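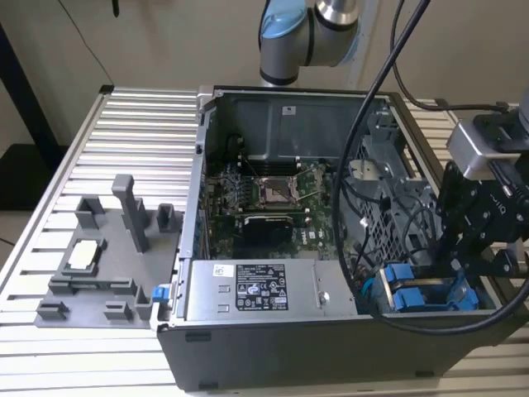
A desktop computer lying on its side with the side panel off.

What Is Inside a Computer Tower?

Many desktop computers are a plain dark box on the outside. The box is called a case or a tower. Take off one side and you find metal, plastic, wires and a big green board. Each part has its own job.

The motherboard

The large green sheet is the motherboard. Every other part of the computer connects to it in some way. Thin lines of copper called traces run across the board and carry electric signals from place to place, a bit like roads on a map.

The socket

Near the middle of the board is a square place with a metal frame. This is the socket. The processor goes here — the chip that follows instructions and does the math. In this computer the frame is open and there is no processor in it, so you can see the bare socket.

Processors come in different shapes, and a socket fits only certain ones. People who build computers check this before they buy anything.

The power supply

The silver metal box is the power supply. Electricity from a wall outlet is too strong for the small parts in a computer. The power supply changes it into the kinds of power they can use. The black label on top is for adults who need to know how much power it can give. A 500 watt power supply, for example, can give more than a 299 watt one.

Never open a power supply. It can hold a dangerous charge even after it is unplugged. 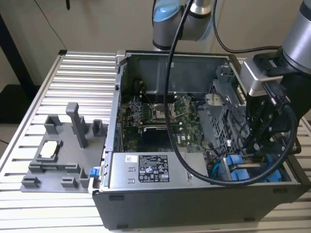

The gray metal drive cage has a grid of square holes. Bright blue plastic parts sit near it.

The drive cage

Drives are where a computer keeps files when it is turned off. Your pictures, games and homework are all saved on a drive. A drive cage holds drives so they do not slide around. Holes in the metal let air through and make the cage lighter.

Why are some parts blue?

Some computer makers use a bright color for the parts people are meant to push, pull or squeeze. It helps a person fixing the computer find the right piece among all the gray and black.

The air shroud

Computer parts get warm when they work. Fans move air through the case, and a plastic cover called a shroud guides the air where it is needed.

Words to know

Case: the outer box of a computer
Processor: the chip that follows instructions
Trace: a thin copper line on a circuit board
Watt: a unit used to measure power

Always ask an adult before opening a computer, and make sure it is turned off and unplugged first.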